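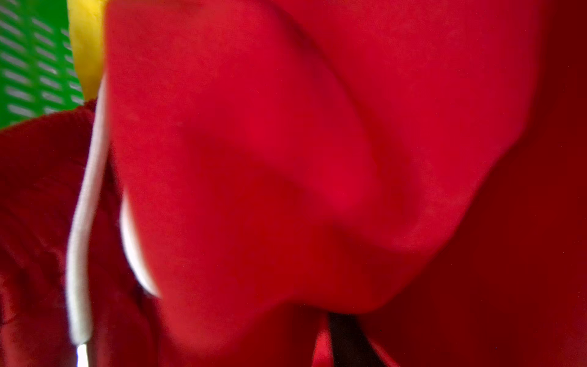 How many demonstrations should be recorded before the first training run?
Record 43 for each task, all by the same operator, and add more only if playback stalls at the same point.

4.2 Recording by remote control

1. Seat the hand controller in its cradle and wait for the Rernari status light to turn steady.
2. Select Teach, then New Task. Enter a task name of up to 43 characters.
3. Hold the enable switch at its centre position. Releasing it or squeezing it fully stops the arm.
4. Bring the gripper over the item at low speed. When fabric fills the wrist view, stop and use the overview screen to judge depth.
5. Close the gripper on a single fold. Lift straight up and pause for four seconds.
6. Move to the release point, open the gripper and press Save.

Note: Colour correction must stay locked during a session. Changing it partway through makes the earlier recordings unusable for that task.

Note: Storage is full at 1,464 recordings. Export to the Nadatley server before starting a new task.

CAUTION: Cords and straps can catch on the fingers. If the arm meets resistance on the lift, open the gripper and discard the recording.

For guiding the arm by hand, see section 7.

Revised Jan 3, 2018. J. Pongsiri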